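Astuces d'atelier : apprendre à un robot à recharger une agrafeuse (côté logiciel)

Notes en vrac, mises au propre vite fait. Merci à Delia Enache pour la relecture du planificateur.
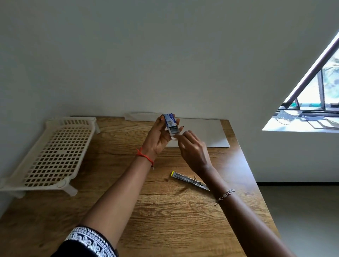 1. Découper la tâche avant de coder

Ouvrir l'agrafeuse, sortir les agrafes, poser la barrette, refermer, tester. Un état par action, pas plus. Chez nous 6 états, et un retour possible vers le précédent à chaque fois. Le gros script unique on a essayé en août, illisible au bout d'une semaine.

2. La petite boîte en carton = deux mains

Une main tient, l'autre tire le tiroir. Donc deux bras synchronisés dans le planificateur. Contrainte de pose relative entre les deux pinces, sinon la boîte se tord. Bras qui tient : commande en impédance, assez souple. Bras qui tire : vitesse lente, arrêt sur seuil d'effort. Ne pas viser une position finale fixe, le tiroir coince une fois sur deux.

3. Perception : le métal, toujours le métal

Corps en métal argenté + fenêtre à côté = profondeur pleine de trous. Ce qui marche :
- masque sur l'image couleur d'abord, nuage de points ensuite
- se caler sur un détail coloré de l'agrafeuse s'il y en a un (embout jaune par ex., très pratique)
- baisser l'exposition, quitte à perdre le fond
- refaire l'estimation de pose après chaque contact, pas seulement au début

Table en bois veiné : les filtres de contours s'affolent. Une feuille de papier mat sous l'objet, problème réglé.

4. Annoter les démos humaines

Sabina Bhuiyan a segmenté 124 démos à la main. Son conseil : marquer le début du contact et pas le début du mouvement. Manches, bracelets, bagues, on garde tout dans le jeu, le détecteur de mains doit s'y faire. Couper les temps morts de plus de 34 images.

5. Journaux

Tout horodater sur la même horloge. Vraiment tout. Deux jours perdus chez Ploron pour un décalage entre caméra et capteur d'effort. Tampon circulaire de 4000 messages, vidé sur disque à chaque erreur.

6. Rejouer avant de relancer

Avant de toucher au vrai bras, rejouer le dernier échec en simulation avec les nouveaux paramètre. Changer un seul réglage à la fois, le noter dans le fichier de config, pas sur un post-it (Silviu, si tu lis ça).

À faire encore : la détection « chargeur mal refermé ». Yen-ting Shih penche pour le son du clic, moi pour le couple moteur. Si vous avez déja testé l'un ou l'autre, écrivez-moi.

Tincuța Stoica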